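February 2023
Posted by Sinéad Brennan

Notebook, media reaction project

Finished the first pass through the Tolta archive today and my eyes are shot. We pulled 2,000 comments from news pages in Tikari, all posted in the week after the Tristia border talks fell apart, and I'm sorting them by who gets blamed. Mostly it's the usual suspects (the foreign ministry, the oil people), but there's a whole run of posts that are really about bread prices and only mention Tristia in passing. Do those count as reactions? I've been tagging them 6 for now – Anca Stanciu, shout if you hate that!

Anca and I coded the same batch separately and disagreed on 3 threads, all of them sarcasm. I read one as praise for the president and she laughed at me for a good minute. Fair enough.

Still to do: ask Keane for the September set, so we have something calm to compare against. The date stamps on the radio call-ins are off by up to 2 hours, so don't trust the order yet.

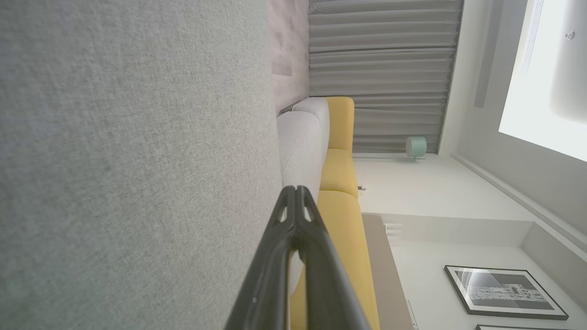
Gray sofa, with the black gripper in front.

Translation notes go in the other book – I keep mixing them up.

Filed under: Politics, Work notes
Back to top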